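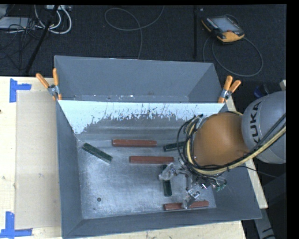
# Bars in metal bins: notes on the Lallama set

Last edited 15 February 2021.

Read this before you build anything on the numbers. The set is smaller and narrower than the title of the old Nindent page makes it sound, and I'd like people to stop citing it as a "clutter" benchmark. Bars lying apart on a bin floor are not clutter.

## What's in it

- 400 layouts of bars in a gray metal bin
- 6 bars per layout, three reddish-brown and three dark green
- one bin type, tall sloping walls, thin folded rims
- a pale wooden tabletop under everything

Each layout has a text file with bar color and rough angle. Position is given relative to the bin walls. `notes.csv` has whatever the person labeling felt like writing, so treat it that way.

## Things I don't trust

**The color split.** Red against dark green sounds easy. A green bar can show a lighter gray long side, and some labelers drew their outline without it. I found 165 layouts where the outline is too thin for this reason. They are listed in `thin_edges.txt` and have not been fixed.

**The bin surface.** The floor is scuffed, with fine scratches and cloudy patches, and the rear wall goes from a bright area to dull gray at a ragged line. The Revico write-up calls this "realistic wear." Maybe. It is also the same wear over and over, and anything trained here can learn the scratches. Try a different bin before you believe a score.

**Specks and spots.** Small dark marks on the floor are not labeled. Neither are the little specks in the second bin behind. If your detector fires on them, that counts as a false positive under the current script, and I think that's fair.

**Angles.** Measured by eye to the nearest marked step. More than 159 were rechecked in May and the spread between two people was worse than I expected. Use them for sorting, not for scoring.

## Splits

`train`, `val` and `odd`. The last one holds layouts with a bar close up against a wall or partly hidden. Please report it separately. Averaging it in makes everyone look better than they are.

## Open

- Vasconcelos asked for bar lengths in millimeters. We don't have them.
- No version with the bin empty yet.
- License text still has the wrong project name in the second paragraph.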